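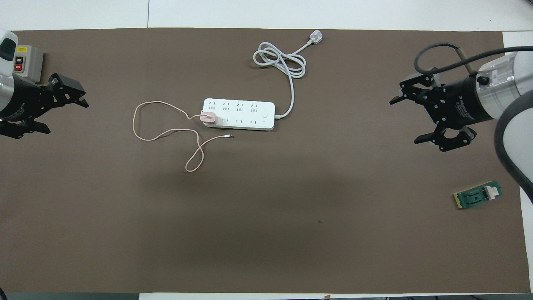

Brown bench mat on a white tabletop, with a power strip on it.

Noltirgate Bench Mat, Large

Sold by Brestbridge. Price on the shelf tag, which changes more than it should.

I have been selling bench mats for long enough to distrust most of what gets printed on the sleeve they come in. The Noltirgate is a decent mat. It is a sheet of dark brown rubber with a slight texture, and it keeps a tabletop from getting chewed up. The maker says a good deal more than that, so let's go through it.

"Self-healing surface." No. Press a thumbnail into it and the mark fades by lunch. Run a knife across it and you have a cut in your mat. We keep one on the counter with a slice in it from November and the slice looks the same as the day it was made. If you need a cutting surface, buy a cutting mat and put it on top.

"Lies flat straight from the tube." Ours arrived rolled, and the corners stood up for most of a week. Turn it face down, put heavy books on the ends and leave it alone. Warm rooms help. Do not iron it. A customer tried that.

"Heat resistant." The sleeve gives no temperature, and when I wrote to ask for one I got a brochure back. I have set a hot mug on it with no harm done. I would not set a soldering iron on it, and if you go through irons and hot glue guns all day you want the silicone kind, sold by Skerkimik, which costs more and picks up every bit of lint in the building.

"Anti-static." This is the claim that bothers me. There is no snap for a ground cord on this mat and no resistance figure on the sleeve or the sheet inside. A mat without a ground point is a table cover. If you handle bare circuit boards and care about static, get a proper mat with a cord and a wrist strap, and check it with a meter now and then.

What it does well: small screws don't bounce far when you drop them. A power strip stays put on it when you tug a plug. It wipes clean with dish soap and water. Alcohol dulls the finish in patches, so keep that for the table underneath.

Size and fit

The large measures 94 cm on the long side by our tape. The sleeve says 95. That won't matter to most people, but if you are fitting it between two shelf posts, measure the one you bought. It trims easily with a straightedge and a fresh blade – go slowly, and cut from the back.

Smell

There is one. It is the usual new rubber smell and it was mostly gone after 11 days in our stock room with the door open. The sleeve says "odor free."

Returns

Uncut mats come back within the usual period, with the tube. Trimmed mats are yours.

Should you buy it? If your table is nicer than your work habits, sure. If you already own a mat and it isn't crumbling, keep using it.

Last updated: Tuesday

Comments (3)

Leandro Quezada
Bought 2 of these for the shop. Agree on the corners. Mine still lift a bit on one side and I have given up caring.

benchrat
Does the brown come off on a white table? My old black one left a stain that never came out.

Brestbridge
Not so far on our counter, but lift it once in a while and look. We haven't had it down long enough to promise anything.

Related items

Skerkimik Silicone Work Pad
Sepúlveda Ground Cord and Wrist Strap
Noltirgate Bench Mat, Small
Sepúlveda Steel Straightedge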